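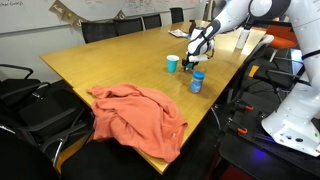
Conference table

A conference table (boardroom table, if you're feeling fancy) is a big shared table for meetings, and I've spent more of my working life at one than I'd like to admit. I keep this entry for the Firow office furniture wiki, so forgive the first person - the old version was dry as toast.

Shape

Rectangular is the classic. Oval and boat-shaped tops give everyone a better view of whoever's talking, but a rectangle is easier to push against a wall and far easier to buy second-hand.

Surface

Most wooden tops you'll meet are veneer, a thin slice of real timber glued over a cheaper core. Honey colours were everywhere when I started out, and I still love them! They hide dust beautifully. They don't hide mug rings, so keep coasters handy, and wipe up spills with a barely damp cloth. Never sand a veneer hard - Cristian Echeverri did ours in March and went straight through to the core near one corner.

Chairs

Black office chairs are the usual partner. High backs are comfy for long meetings, mesh ones are cooler in summer, and the armrests should clear the underside of the table (measure first, please).

What ends up on it

Everything, in my experience. Jumpers, tissues, cups, bottles, somebody's lunch. Parveen Abbasi runs a clear-table rule at the Trirnora office, and anything left overnight goes in a tub by the door.

See also: Boardroom, Office chair, Veneer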